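Section 7: Teaching the stacking task by hand and by remote control

Last updated: Mar 15, 2025

This section covers recording demonstrations on the Prikano bench arm with the Vesside teaching software. It assumes that the arm has been mounted and levelled as in Section 3, and that the hand controller is paired. If the software still shows "No controller", go back and finish pairing first.

Two ways of teaching are supported. In hand guiding, you hold the arm by the wrist and move it yourself. In remote control, you stand clear of the table and the arm copies the hand controller. Use one method for a whole set. Sets that mix the two can be loaded, but the replay is uneven at the points where one style gives way to the other.

7.1 Laying out the table

1. Clear the table of tools, spare screws and cable ties.
2. Check that the square black outline is flat and that none of its edges has lifted. It marks the target for the stack.
3. Put out one red, one green and one yellow block. Keep every block within reach of the gripper with the elbow joint bent.
4. Vary the starting places between demonstrations. A block may start inside the outline if your task sheet allows it.
5. Press Home and wait for the tone.
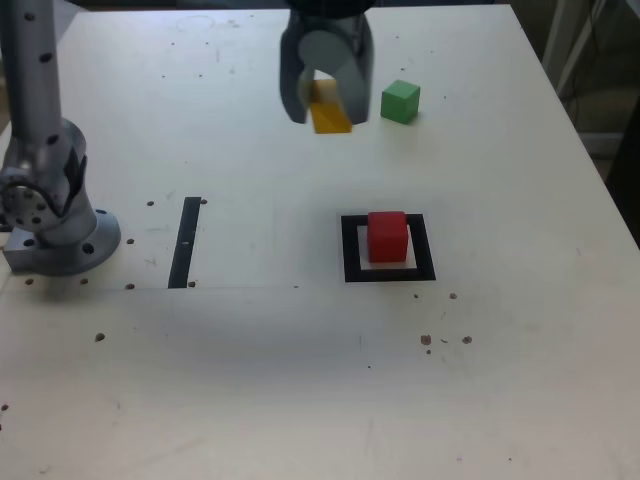

Fig. 7-1. Yellow block at the gripper, red block in the target square, green block to one side.

Note: A block that has been gripped at a tilt can still be used. Lower it until one edge meets the table, ease the fingers open a little and let it settle before closing again. Leave this correction in the recording. The arm will need it later.

CAUTION: Do not reach under the gripper while the controller is live. Press Hold first, then move the block.

7.2 Recording by remote control

1. Stand where you can see the target square and all the blocks. Most people find it easiest to face the table from the side opposite the base.
2. Set the speed limit to 30 per cent. New operators should stay at this setting for their first 100 demonstrations.
3. Squeeze the grip switch on the controller. The arm follows your hand only while the switch is held.
4. Press Record.
5. Bring the gripper over the first block, pause, then come straight down. Avoid sweeping in from the side, as the outer edge of a finger can knock a neighbouring block.
6. Close the fingers with a steady pull on the trigger. Release the trigger only when the block is where you want it.
7. Lift clear, carry the block to the target and lower it.
8. Repeat for the other blocks in the order given on your task sheet.
9. Press Stop, then mark the recording Keep or Discard.

If you lose track of where your hand is, let go of the grip switch. The arm stops and holds its position. Move your hand back to a comfortable place and squeeze again. The recording carries on through the pause.

Quick movements are the most common fault in first sets. They blur the fingers in the camera view, and the software then has little to go on when it matches the view to the joint readings. Travel between blocks should be no faster than a slow hand movement. 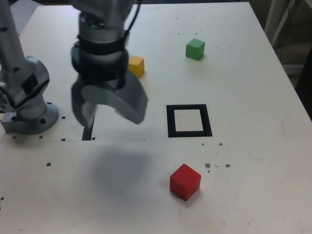

7.3 Recording by hand guiding

1. Press Free on the base panel. The joints will slacken but the arm will carry its own weight.
2. Take hold of the wrist with one hand. Keep your fingers away from the gripper.
3. Press Record with the other hand.
4. Guide the gripper to the block and use the foot switch to close it.
5. Keep your hand and sleeve out of the wrist camera's view as far as you can.
6. Finish as in 7.2, step 9.

CAUTION: The arm may drift slightly when Free is first pressed. Have a hand on the wrist before you press it.

7.4 Closing the gripper and placing a block

The pads on the inner sides of the fingers should meet opposite faces of the block. If only one pad is touching, open, shift sideways and close again. Use the wrist view to judge this, and look past the block you are holding to check what is already standing on the target. Small offsets between stacked blocks are acceptable as long as the stack stands by itself.

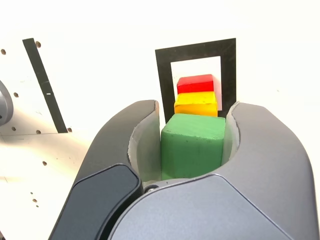 Samira Qudah writes that at Bitasville they had better results once operators stopped for a full breath before every release: "We used to open the fingers the moment the block touched down, and the arm learned to do the same, only slightly too early. After we added the pause we re-recorded the lot and the drops went away." She also asks for the pause to be a step in its own right, and it will be added to 7.2 in the next issue.

7.5 Checking a set before training

1. Open the set in Vesside and play each recording at double speed.
2. Discard any in which a block leaves the table or a person's hand enters the target square.
3. Keep recordings with a missed grip, provided that the operator recovered and finished the task.
4. Name the set with the task, the method and your initials.
5. Copy it to the Bepari store and wait for the tick beside the set name before switching off the arm.

For faults during replay, see Section 8.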